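Loose knob on glass lid, small nonstick saucepan
Cookware care and repair – 3 replies – 462 views

Posted by Bukach, 11 May 2022

I have a small dark saucepan with a blue plastic handle and a glass lid with a blue knob. The knob turns freely when I lift the lid. Tightening the screw from underneath holds it for a week or so, then it works loose again. The screw head is still sharp and the threads look clean.
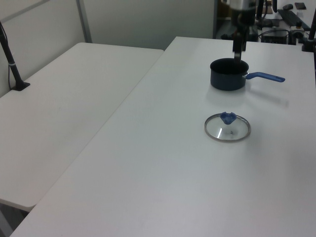 The glass has no chips or cracks that I can find, and the rim is tight all the way around. I would like to keep the lid if it can be made safe. Two things I need to know: is thread locker acceptable this close to food, and how tight is too tight on tempered glass? The pan goes through the dishwasher most days. There is no model number on the base, so ordering the original part is not an option.

Themba Ndlovu
3,048 posts

Skip the thread locker. Ordinary grades soften with repeated heating, and most are not rated for food contact. The usual cause of what you describe is a missing or hardened washer between the screw head and the glass. Without it the screw bears on a hard surface and backs out as the plastic expands and shrinks.

Take the knob off completely. Clean both sides of the hole and dry them. Run a fingernail around the edge of the hole; if it catches anywhere, scrap the lid. Fit a silicone washer under the screw head and a second one between the knob and the glass, both rated for oven use. The screw shank must not touch the edge of the hole.

Tighten with a hand screwdriver until the knob stops turning, then give it one eighth of a turn more. Do not use a power driver. If the screw bottoms out in the knob before the washers are pinched, it is too long – get the next size down with the same thread.

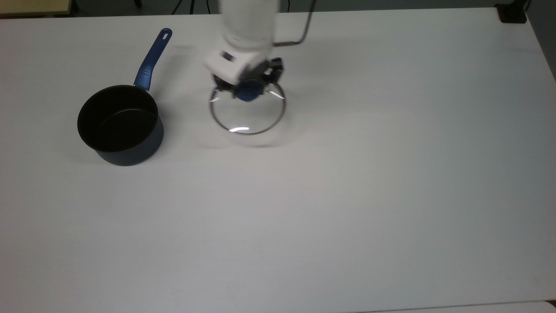
Test it cold first. Hold the knob with the lid an inch or so over a folded towel and try to twist the glass with the other hand. Any slip means the stack is still too thin. Repeat the test after the first few uses, when the silicone has taken a set. Wash the lid by hand until then.

Liyanage
40 posts

Just buy a universal knob. They come with the screw and washer. Mine has been on since June and hasn't moved. Color won't match.

Celwood
2 posts

Same problem on a frying pan lid. Washers fixed it, but I had to trim one to fit inside the recess in the knob. Check that before you order a whole bag of them.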